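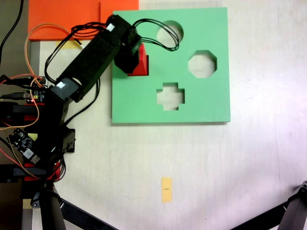 August, notebook, election desk bench. Started 9.40.

Back on the Mircombe by-election turnout claims. The party office put out a line last night saying the rally at Gill "broke every record for the district" and that the seat is as good as held. I don't believe the first part and the second doesn't follow from it. Notes as I go.

Source of the crowd number: one press release, then five local write-ups that all repeat it, two of them with the same typing mistake in the candidate's title. So that is one source. Mélanie Ross rang the press office and asked how the count was done. They said "stewards' estimate". She asked how many stewards and was told someone would ring back. No call by lunch.

What we can check ourselves is the ground. The rally was on the hard standing by the old market, fenced off on the river side. I measured it off the council plan, took out the stage, the press pen and the parked vans, and packed the rest as tight as people will stand in heat for two hours. Then I went looser, the way they stood towards the back in the footage Mélanie saved. Even the tight version won't hold the number in the release. The loose one isn't close. I'd like somebody else to redo the area from scratch before we say so in writing, as I got the scale bar wrong once already this morning (read it as yards, start again).

Coaches. The release says people came "of their own accord from across Mircombe". Seven coaches are listed on the parking permit, which is a public paper and was easy to get. Coaches don't prove anything bad, every side does it. But somebody who accepts a free seat and a packed lunch has not told you how they'll vote, or even that they have a vote in this seat. Permit gives pick-up points and at least a few of them are outside the boundary. Marked on the wall map in pencil.

Polling. Biltis has the sitting party ahead. Sample is 1,000 and the fieldwork ran 7 days, which sounds fine until you read the note at the bottom: it covers the whole county, and the Mircombe figure is a slice of it. They don't print the size of the slice. Asked them. I would not put any weight on the lead until they answer, and not much after.

Pliser model: same trouble. It takes the Biltis slice in as an input and then gets quoted as if it agreed with Biltis. Of course it agrees. Have written this on the whiteboard again, please leave it up.

On the achievements leaflet: the road figure counts the Gill bypass, which was approved and paid for under the last lot. The clinic is real, and open. Credit where due, will say so in the piece.

Mélanie thinks I'm being hard on one side. Fair. The challenger's canvass returns are worse if anything, no method at all, just "very warm on the doorstep". Same checks for them tomorrow.

To do: second pair of eyes on the area sum. Chase Biltis. Ask the council if the permit list was changed after it was filed. Stopped 5.15.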